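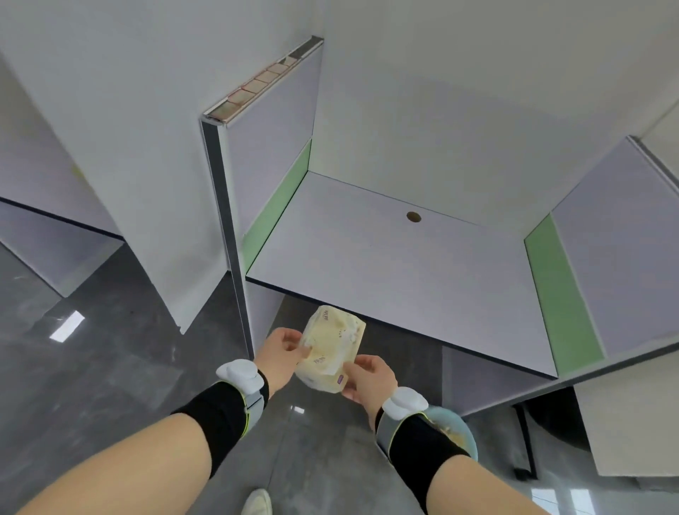

The soft pack, pale yellow with the small purple label.

Where do you keep soft packs of tissues or wipes so they don't get crushed?
Asked in Storage, 233 views

I'm redoing my white Fevlow cabinet and I love how much fits now! The soft packs are the one thing that slump over. Bottom shelf, or up high?

2 answers

Bottom shelf, all the way! Stand them on edge like books, with something stiff at each end. I fit 20 packs in mine – so satisfying to open that door. If your bottom board has a cable hole, keep the packs off it, mine got dusty there.

Shoebox with no lid. Works great!! Also check the Clesomano bins, mine slide right in.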